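Workshop tips: living with the new folding line

The Trendaso machines came into the Kultham laundry in January with a promise that they would "free us up for better work." I'm still waiting to hear what the better work is. In the meantime, a few things we've picked up.

Sort before, not during

A machine that folds 300 cloths an hour on paper does nothing of the kind if the pile is mixed. Keep colors apart. Someone has to do that by hand, and no one took it off the old job sheet when they added the new one.

Use a low basket

Deep bins look efficient. With hand grippers you want low walls and a flat floor, so the jaws can come straight down on the cloth. Pinch one layer if you can. Pinch two and you'll be pulling the white ones out with the pink.

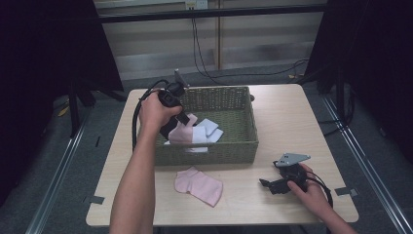
Mind your wrists

A trigger grip is fine for ten minutes. After 2 hours it isn't. Swap tasks before it hurts, and write the swap on the board — otherwise the shift report shows you as idle. Ask me how I know.

Route the cables to the outside

Left cable left, right cable right, never across the table. Macedo sells clips for this. Tape works.

Keep your own count

Ninenance, who did our costing, says the line pays for itself at 4000 pieces. Maybe. Their sheet has no row for rewashing, jams, or the person standing there at 6 a.m. waiting for it to restart. We log all 4 on paper now, rewash, jams, restarts and hand sorting, and we bring the paper to meetings.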